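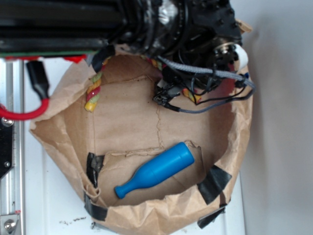 FOR IMMEDIATE RELEASE

Guvard calls for detained fare marchers to be charged or let go, curfew in Wanyama to be lifted

DALAVSTEAD, July - Guvard, the legal aid network for Dalavstead and the river towns, is asking the city tonight to charge or release everyone still being held after the bus fare marches, and to end the night curfew in the Wanyama district. Both requests went to the city attorney's office at 4 p.m. No reply as of this release.

The marches began after Skakex, the company that runs the city's buses under contract, posted the new fares at its depots late in the evening. Riders found out at the stops the next morning. By noon people were walking up Canal Street toward city hall and the depot gates at Wanyama had been blocked with parked cars. The crowd at its biggest was almost 3,000, going by the city's own estimate.

Police have confirmed 601 arrests. Most of those people have gone home, many with a citation for blocking a roadway, some with no paperwork at all. Guvard's phone line is still getting calls from families who have not been told where a relative is. We are not putting out a number for those still inside because the lists we have been given don't match each other. The county list and the city list use different spellings, different booking times, and in a few cases different birth years for what looks like the same person. We've asked for one list.

"People went out over the price of a bus ride. They have a right to see a judge and a right to call home," a Guvard spokesperson said. "We are asking the city to follow its own rules, the ones already on the books."

What we are asking for

A single public list of everyone in custody, updated morning and evening. Names held back only where the person is a minor or has asked for it.

First hearings without further delay. The courthouse on Mill Road has been closed to walk-in visitors since the marches started, and lawyers have been turned away at the side entrance while cases were being called inside. That has to stop.

Phones back. A large share of the people released so far left without there phones. Property slips say "held for review" with no case number. Guvard has written templates for getting property returned, they are free to use, pick them up at the office or ask for one by mail.

An end to the curfew in Wanyama. It covers 10 p.m. to 5 a.m. and takes in the hospital, the bakery plant and the freight yard, all of which run night shifts. Nurses and line workers have been stopped walking to work. The order has an exception for essential travel but does not say what counts, and officers on different corners have been giving differnt answers.

On the fares

Guvard takes no position on what a bus ride should cost. We do take a position on notice. The city's contract with Skakex calls for a public hearing before any fare change, with the proposed prices posted on the buses themselves. We can find no record of a hearing. The city clerk's office says it is looking. Skakex told reporters at the depot that the change was "an adjustment within existing terms" and has not answered our written questions.

The higher fares are now on hold while the council reviews them. The hold came in a short statement from city hall, no end date given. Drivers have been told to charge the old price. Riders who bought a monthly pass at the new price should hang on to the receipt.

On the night of the depot closure

There are conflicting accounts. The police statement describes a small group throwing bottles over the fence and says officers moved in after a warning. People we've interviewed who were standing by the east gate say they heard no warning, and that the side street behind them was already closed when the line started moving. Guvard is collecting statements from both sides of the fence, including from Skakex staff who were on shift. Staff can speak to us in confidence. We have asked the city to preserve all loudspeaker logs, radio traffic and street camera footage from that evening and have asked for confirmation in writing.

We also want to correct something that has been going around. Reports that a person died at the depot are not supported by anything we have seen. The hospital says no. Please don't repeat it.

Mobile service

Mobile data was out or close to it across Wanyama for much of two nights. Calls mostly worked, messages mostly didn't. The carriers point to heavy traffic. City hall says it gave no order. Guvard has filed a records request for any contact between the city and the carriers in that period. If you kept a log or screenshots with times on them, we would like copies.

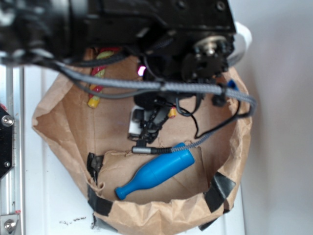
Does the curfew apply to people who work nights in Wanyama?

Night workers are allowed to travel under the essential travel exception, but the order doesn't define it, so carry a work badge or a shift schedule and go by the most direct route. If you are stopped, write down the time and corner and call the Guvard line.

Help available now

The phone line is open until midnight every day this month. Interpreters on most evenings, call early if you need one. The walk-in desk at the Dalavstead office is open 9 a.m. to 6 p.m., no appointment, bring your citation or property slip if you have it. Come anyway if you don't.

Guvard has set aside $1,000 a day from its emergency fund for transport, meals and document fees for families. This can't be used for bail. Bail questions are handled seperately, ask at the desk.

Lawyers licensed in the state who can take even one case: please call the same line and say so at the start. Evening hearings especially. Short training is given by phone.

Next update

Guvard will put out another statement once the city attorney has replied, or tomorrow at noon, whichever is first. Reporters can attend the briefing on the office steps. No filming of people waiting for the desk, please, some of them have open cases.

About Guvard

Guvard gives free legal help to people in Dalavstead and the river towns in matters of arrest, housing and public records. It takes no money from the city or from companies under contract to it, Skakex included.

Media contact: Guvard press desk, Dalavstead office

END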